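Keeping the twin honest: a morning with the Jollton cell

By a staff writer, Garside Automation Review
December

14 shares | 2 comments

The cell at Tidaver has one job, putting bottles into a wooden rack and taking them out again, and it has one person who looks after it. She asked that her name be left out of this article, and her employer agreed. She is a controls technician who came to robots from packaging lines, and she has been responsible for the Jollton cell since it was commissioned.

Much of her work on it happens at a desk. The cell has a simulated copy, built in a package called Sesum, and any change to the program or the fixtures goes through the copy before it goes near the arm.

"People think the sim is for designing the thing and then you're done with it," she said. "I use it more now than I did at the start. If I move the rack on the real table, I move it in Sesum first and run the job there. If it won't go in the sim it won't go on the floor."

We met at nine in the morning, before the day shift needed her for anything else. She opened the model and set the arm going at a quarter speed.

The first thing she checks is the mounting. The arm sits on a low block on the left of the table and the rack stands on the right, and every position in the program is worked out from the centre of that block. In the early weeks the model had the block at the wrong height by 4 millimetres. The arm in Sesum cleared the shelf of the rack and the real one touched it.

"Four millimetres doesn't sound like much. It took the finish off a shelf and it put the wrist out enough that I had to redo the zero on two joints. So now I measure the block with a height gauge whenever the arm's been off it, and I type in what I measured. I don't type in what the drawing says."

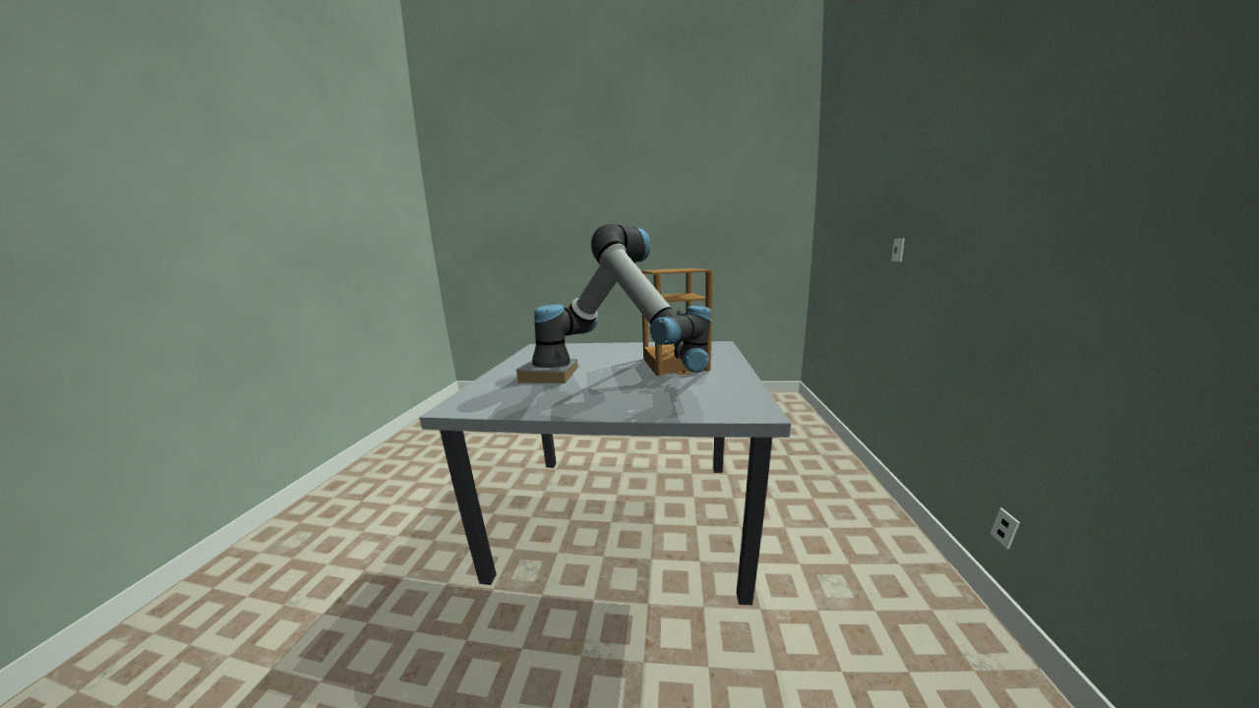

She keeps an eye on the elbow as well. There are several ways for the arm to reach the same spot, and she wants the elbow up every time. With the elbow down, the links come too close to the table, and the cable on the real arm gets pulled tight on the way back.

"The planner will give you whatever's shortest. You have to tell it what you'll put up with. I've got limits on the shoulder and the elbow that are tighter than the factory ones, and they're written on a sheet inside the cabinet door so the next person doesn't widen them to save half a second."

The rack gave her more trouble than the arm did. It is an open wooden frame with round posts, and wood moves. The shop is dry in winter and damp through the summer, and the gap between the posts changes with it. She checks the real rack at the change of season with a set of calipers and puts the new figures into the model. A metal rack was quoted and turned down. The customer for the cell wanted the same racks that are used elsewhere in the building.

"I argued for metal. I lost. So I measure wood," she said.

Her routine for the gripper is short. She wipes down the pads, checks the finger screws with a torque driver, closes the fingers on a gauge pin and reads the width off the controller. If the reading is out by more than 2 tenths of a millimetre, she takes the fingers off and cleans behind them. Dust gets in there and holds one finger slightly proud, and then the bottle is pushed sideways as the gripper closes.

She does the same closing test in the model, with a plain bottle standing in for the real one. The shape is right, but she never bothered to give it a label.

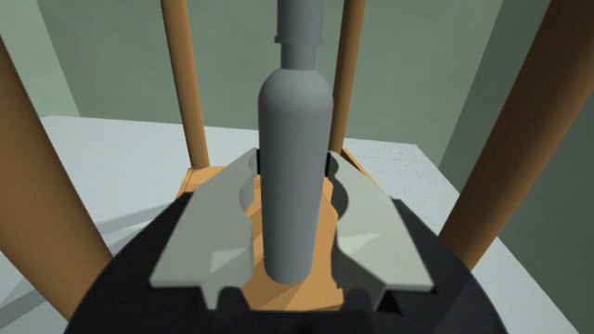

What she looks for at that point is whether both pads meet the bottle together. When one gets there first, the simulated bottle shifts, and she can see how far from the contact log. A shift in Sesum tells her the grasp position is off. A shift on the real arm, with the model running clean, tells her something mechanical has changed.

"That's the whole value of having the two. If they disagree, I know which side of the fence to look on. Before, I'd be re-teaching points when the problem was a worn pad. You can re-teach points all day with a worn pad."

She has worn through several sets of pads. The first ones were too soft and picked up grit from the table. The harder ones last longer but need more grip force, and she raised the force in small steps, running the job in between, until the bottles stopped turning on the lift. The setting is recorded in the log along with the pad part number. Changing one without the other is, she said, the most common mistake she has had to undo.

The log is a plain text file. Job 1001 is the one she refers to most often - a full run of the rack with no stops, saved along with joint currents and grip widths. When the cell starts to feel slow, she runs it again and compares. Higher current at the shoulder has meant grease both times it came up.

I asked what she would change if she had the cell to set up again.

"I'd dowel the table to the floor. It's on levelling feet now and somebody always bumps it with a pallet jack. And I'd have put the rack a bit closer to the base. The arm's fine where it is, but I'd like the forearm less stretched when it's going in over the front."

She stopped the simulation and saved the file under a new number. The real arm was due for its pads that afternoon, and she wanted the gauge pin back from the tool crib before lunch.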